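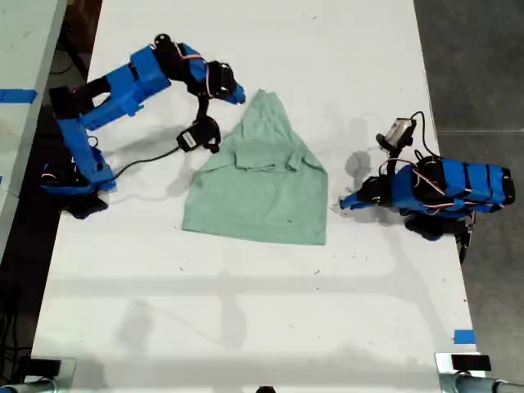 Photo: Polside Kids picture library

Where did your T-shirt come from?

Quick answer: a shop. Or a cousin. Or the bottom of the school lost and found.

Longer answer: probably a plant. Lots of T-shirts are made of cotton, and cotton grows in fields, on bushes, in the sun. Check the little label inside your collar. It might say 100% cotton, or cotton mixed with something else like polyester. Polyester is a kind of plastic, made in a factory, and that's a whole other page. We're doing cotton.

The plant

Cotton likes it warm. Really warm, for months. Too much cold and it just gives up. Farmers grow it in India, China, the United States, Brazil, Australia and plenty of other hot places. None in Canada, too chilly!

First there's a seed. Then a green bush. Then flowers, which can take up to 80 days to show up. On the most common kind of cotton the flowers open a creamy white and go pink after a day or so, then drop off. What's left behind is a small green pod called a boll. Say it like "bowl".

Inside the boll, the seeds are growing hair. Long thin white hair, thousands and thousands of strands. When the boll is ripe it dries out and splits open and the fluff puffs out. That fluff is the cotton. So yes, you are wearing seed hair.

Why would a seed want hair? Wild cotton uses it to get around. Wind can catch it, and it can float a bit on water too. Handy if you're a seed and have no legs.

Picking and cleaning

Big machines pick it in some countries. In others people still do it by hand, and it's hard work, the dry bolls are scratchy and the days are hot.

Picked cotton is full of seeds and bits of leaf. The seeds hang on tight. A machine called a gin pulls them off (short for "engine", nothing to do with the drink). The seeds don't get wasted. They can be squashed for oil or fed to cows. The clean fluff gets pressed into huge bales, heavier than a grown up. Way heavier.

Turning fluff into thread

Now the clever bit. One cotton fibre is weak. You could snap it without noticing. Twist a whole bunch together and they grip each other and get strong. Twisting fluff into thread is called spinning. People were doing it thousands of years ago with just a stick and a weight.

Try it. You need a cotton ball and your fingers.

Pull a bit of fluff out from the ball, slowly.
Twist it as you pull. Keep twisting the same way!
Pull a bit more, twist a bit more.
Stop when you've got a piece as long as your hand.
Tug it.

Give it 15 minutes, the first few goes always fall apart. Lumpy is fine. Lumpy is still yarn.

Knitted or woven?

There are two main ways to make thread into cloth. Weaving goes over and under, over and under, like a basket. Knitting makes loops, and every loop hangs on to the loop next door.

T-shirts are knitted. Surprised? The loops are tiny, so you need a magnifying glass, or very good eyes. Look on the right side of the cloth and you'll see rows of little V shapes. Loops can open up and close again so the shirt stretches when you shove your head through. Jeans are woven, so they don't stretch much unless something stretchy is mixed in.

At the Boneo Cloth Museum there's a wall with 2,463 scraps of fabric on it and you're allowed to touch the bottom rows. Bring clean hands. There's a sink by the door.

Colour

Cotton mostly comes off the bush white or creamy. A few kinds grow brown or even greenish, but not bright. Everything bright gets dyed.

Long ago dyes came from whatever was about. Roots for red. Onion skins for a yellowy orange. Blue was tricky, it came from the leaves of plants such as indigo or woad, and the leaves had to be soaked until they stank. When cloth comes out of an indigo bath it looks green at first, then the air gets at it and it turns blue in front of you. Looks like a magic trick, it's chemistry.

These days most dyes are made in factories. Same idea though. The colour has to grab on to the fibre and stay there through the wash. If it dosen't grab properly, everyone's socks go pink. You can get a bright blue now without any stinky leaves at all.
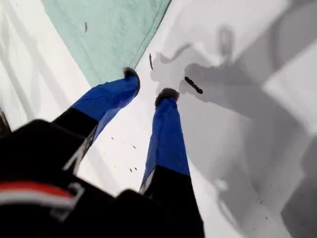

Cutting and sewing

Cloth comes off the knitting machine in long rolls or tubes. It's stacked up in layers and cut, lots of shirts at once. Front, back, sleeves, a strip for the neck.

Then sewing. Cloth is floppy and slidey so a person usually has to guide it under the needle. One person might do sleeves all day long, another does hems. Next time you pull on a shirt, somebody's hands went round that neckline.

Words to know

Boll: the pod the cotton fluff grows in
Fibre: one single hair of cotton
Gin: machine for getting the seeds out
Yarn: fibres twisted together
Hem: the folded edge at the bottom, sewn down so it wont fray or curl

When it gets too small

Growing cotton takes a lot of water and land, so wear your shirt for ages. Hand it down. Swap it. The Leblanc Street library in Anel has a clothes swap every June, kids' sizes on the low tables.

Holes in it? Cut it up for dusters. Or make T-shirt yarn: snip the body into one long strip, round and round, then pull it and the edges curl in. Good for friendship bracelets. Ask first before you cut!

Next page: wool, and why sheep don't shrink in the rain.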